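Sindinura Reader in Idealist Philosophy: Boxed Study Edition

Catalogue group: Philosophy, reference and teaching sets
Publisher: Gristden
General editor: Meinir Parry
Format: Four bound volumes, index volume, slipcase
Availability: In stock

Overview

The Sindinura Reader is a source collection for the study of idealist philosophy from the late eighteenth century to the middle of the twentieth. It is intended for undergraduate and taught postgraduate use, and for libraries that need a single shelf set in place of scattered offprints. The texts are given in English, with the original wording of disputed terms printed at the foot of the page.

The set covers German idealism and its reception in Britain, Italy and the United States. Each extract is preceded by a headnote of one or two pages, which gives the date and circumstances of composition, the edition used and the main points on which commentators disagree. Headnotes do not summarise the argument of the extract.

Contents by volume

Volume 1: Kant's successors. Extracts on the thing in itself, the unity of the subject and the idea of a first principle. Edited by Danjuma Nnaji.

Volume 2: Hegel and the Hegelian schools. Logic, the philosophy of right and the philosophy of history, followed by a short selection from critics of the system. Edited by Meinir Parry.

Volume 3: British and American idealism. The absolute, internal relations, the theory of the state and the idealist account of error. Edited by Pornthip Thongsuk.

Volume 4: Later developments. Idealism in aesthetics, education and the philosophy of history, with replies from realist writers. Edited by Segundo Chambi.

Index volume: Index of names, index of subjects, glossary and concordance. The glossary contains 2,369 entries. Where a German or Italian term has more than one accepted English rendering, all are listed and the one used in the set is marked with a dagger.

Text and translation

Existing translations have been used where they are sound and rights could be obtained. The remainder were made for this edition. New translations are initialled by the translator at the end of the extract. Cuts within an extract are shown by three spaced points in square brackets, and no cut is made in the middle of a sentence.

Marginal numbers refer to the pagination of the standard scholarly edition in the original language. They allow a reader to move between the Reader and other translations, and they should be used for citation in preference to the page numbers of the set.

Spelling in previously published translations has been left as found. Punctuation has been altered only where the earlier printing was plainly at fault, and each change is recorded in the list at the back of the volume concerned.
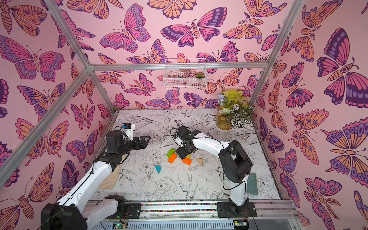
Physical specification

Binding: Sewn sections, cloth over board, rounded spine
Paper: Uncoated, off-white, acid-free
Type: 10.5 point text, 8.5 point notes
Page extent: Around 3,000 pages across the set, including the index volume
Ribbon marker: One per volume
Slipcase: Rigid board, open at one side

The index volume is bound to the same height as the others and fits within the slipcase. Volumes open flat after the first few uses. The cloth is not treated against liquids and should be cleaned with a dry brush only.

Teaching licence

The set may be bought with or without a teaching licence. The licence permits the purchasing institution to copy up to 12 extracts in each academic year for distribution to enrolled students. Copies may be on paper or placed on a closed course site. They must carry the title of the Reader, the volume number and the name of the volume editor.

A licence covers one department. Institutions with philosophy taught in more than one department should request a combined licence at the time of order. Licences run from the start of the month of purchase and are renewed separately from the books.

Seminar guide

A printed seminar guide by Meinir Prothero is supplied with every licensed set and can be bought alone. It contains 50 session plans, each tied to one extract or a pair of extracts. A plan consists of a reading instruction, a list of terms to be checked in the glossary and a set of discussion points. Plans are graded at three levels. Those at the third level assume a reading knowledge of German.

The guide does not contain model essays or marking schemes.

Corrections

A corrections sheet for Volumes 1 and 2 was issued in May and is included loose in all copies sent out after that date. Owners of earlier copies may ask for the sheet by post. The most significant change concerns the marginal numbers in the second half of Volume 2, where one sequence was set a page out. The concordance in the index volume is correct and needs no amendment.

Ordering

Single volumes are sold separately, with the exception of the index volume, which is supplied only with the full set or to customers who already hold Volumes 1 to 4. Proof of purchase is required in the second case.

Trade and library orders are handled by Wastska. Orders from individual readers should be placed with Gristden directly. Replacement slipcases are available in limited numbers.

Returns are accepted for faulty binding, missing sections or damage in transit. The volume number and the code printed inside the rear board must be quoted.

Related items

Lloyd Lectures on the Theory of Judgement, paperback
Sindinura Reader in Empiricism, two volumes
Sindinura Glossary of Philosophical German, pocket format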